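Changes to Shared Workspace Bookings at Sistel House

The Sistel House tenancy office has completed its review of how shared rooms and worktables are reserved, and the new arrangements take effect after the winter closure. All resident firms are asked to read this notice in full and to pass it to any staff who make bookings on their behalf.

Under the present system, a firm may hold a room for as many days in advance as it wishes, and a reservation remains in place even when the room goes unused. The review recorded 101 bookings between April and the end of the autumn term for which no one signed in. Several smaller tenants reported that they had given up looking for space during the afternoon and had been meeting in the corridor by the mail room.

From the new year, each firm may hold no more than four advance bookings at a time. A booking that has not been claimed within the first half hour will be released to the waiting list, and the firm concerned will receive a notice by email. After two such notices in one calendar month, advance booking will be suspended for that firm until the month ends. Same-day reservations will remain open to everyone.

Kwok and Floltum, which share the second floor, have agreed to try the new rules early. Their results will be reported to the tenants' meeting before any further changes are proposed. Wolo will continue to run the online calendar, and existing passwords will remain valid.

Tables must be left clear at the end of each session. Equipment that is fixed in place may stay, provided it is listed on the firm's inventory form. Printed copies of the form are available at the front desk – the earlier green version is no longer accepted. 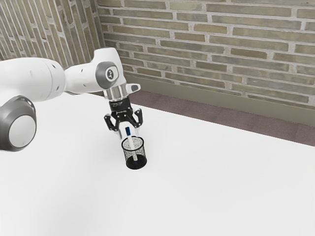 A tenant on the third floor wrote to ask whether the half-hour rule would apply to early morning bookings, when the parking lot gate is often slow to open and staff may be delayed through no fault of their own. The office accepts the point. Bookings that start before eight will be held for a full hour, and the printed rules will be corrected to reflect this.

Further comments should reach the tenancy office in writing by 15th December.

Recent items
Winter closure: heating and mail delivery
Revised fire door schedule
Bicycle storage: how to renew a permit
Notes from the tenants' meeting

Last updated: two days ago
2 comments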